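Progress report to the Jeneck Fund
Tabletop pushing cell, Jerum laboratory
Reporting period: second quarter of the grant
Prepared by: Karlijn Vermeulen, cell lead

1. Status

The cell is in service. Work package 2 (mechanical setup and upkeep) is complete except for the spare rod, which is on order from Uchida. Work package 3 (written maintenance routine) is in draft and is being used as it stands. No change to the budget is requested.

The main event of the period was a drift in tip height, found in May and traced to the collar that holds the pushing rod. The repair and the checks that followed took up most of the technical time and are reported in sections 2 and 3.

2. Tool mount

The original mount was a printed sleeve with two set screws. Under side load the sleeve crept, and the rod moved up by as much as 2 mm over a day of running. The controller has no way to see this. It reports the height of the flange and assumes the rest. The sleeve was withdrawn and a clamp collar fitted in its place. The collar is closed by hand, then checked with a feeler gauge between the rod shoulder and the wrist face.

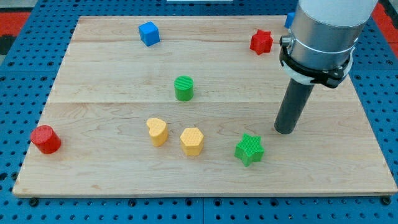
Tip clearance is now set with the arm in its working posture over the board. Setting it at the home position gave a good number there and a poor one near the far edge, where the arm reaches further and sags a little more. The rod is brought down until it hovers just above the wood, as it does to the upper right of the green star, and the gauge is passed under the tip. The accepted value is 3 mm. If the gauge binds or passes with play, the collar is opened and the rod reset. The offset in software is left alone. Two earlier corrections had been made in software during the drift period and both have been removed.

After the new collar was fitted the cell was run for 100 pushes with no reset. Tip height was measured before and after, with no change that the gauge could resolve. A longer run is planned for the next period.

3. Work surface

The board is made of three planks joined along their long edges. Wood was chosen at the start of the project for its friction, which suits the blocks, and it has given one recurring problem: the joints rise and fall with the humidity of the room. A raised joint stops a small block or tips it. Both joints are now checked with a straightedge at the start of each week and sanded lightly along the grain if a step can be felt. No oil or wax is used on the board. One trial with paste wax in the first quarter changed the sliding behavior so much that the data from that week had to be set aside.

The pegboard under the board was re-leveled in the same work. Shims went under the left side, and the fasteners were tightened in a cross pattern and marked with paint pen on the side facing the bench. Ustton supplied the shim stock.

4. Reach and clearance checks

The third item was the reach check, repeated after any work on the wrist or the collar. The arm is moved by hand guide to a set of points on the board, and the operator confirms that the collar handle and the wrist fitting stay clear of anything on the surface and that the tip neither touches nor rises.

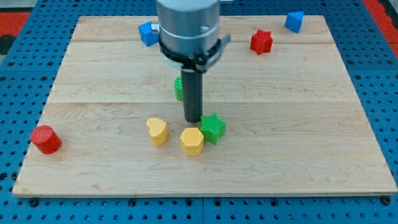

Checks are done with the blocks in place. A bare board was used at first, and it hid a fault in the approach path: the tip came down at an angle and clipped any tall block standing near the target. The path now ends in a vertical descent. With the rod pointing straight down over the middle of the board and the green star just to its lower right, the operator can judge the side clearance by eye before the first push is sent. The same check covers the top view tracker, which must keep its estimate of a block that the rod partly hides from the front camera. It lost the block twice in the first version of the check and has not done so since the mask for the rod was redrawn to match the new collar.

5. Maintenance routine (draft in use)

Start of shift: wipe the board with a dry cloth. Wipe the rod tip. Check the collar by hand with the arm stopped and the drive disabled.

Weekly: straightedge on both joints. Feeler gauge under the tip at 6 points. Inspect the blocks for chipped edges.

After any work on the wrist: full reach check, then 2 slow pushes before normal speed is restored.

Results go in the cell log, with the initials of the person who made the check.

6. Open items

Spare rod: the first one delivered was over size and would not seat in the collar. Returned to Uchida. A replacement is expected in August.

Wrist cable: slight wear on the jacket near the base joint. It has been wrapped and is being watched. Replacement would cost half a day of running and will be combined with the fitting test of the spare rod.

Maintenance routine: to be issued in final form once the longer collar run is complete.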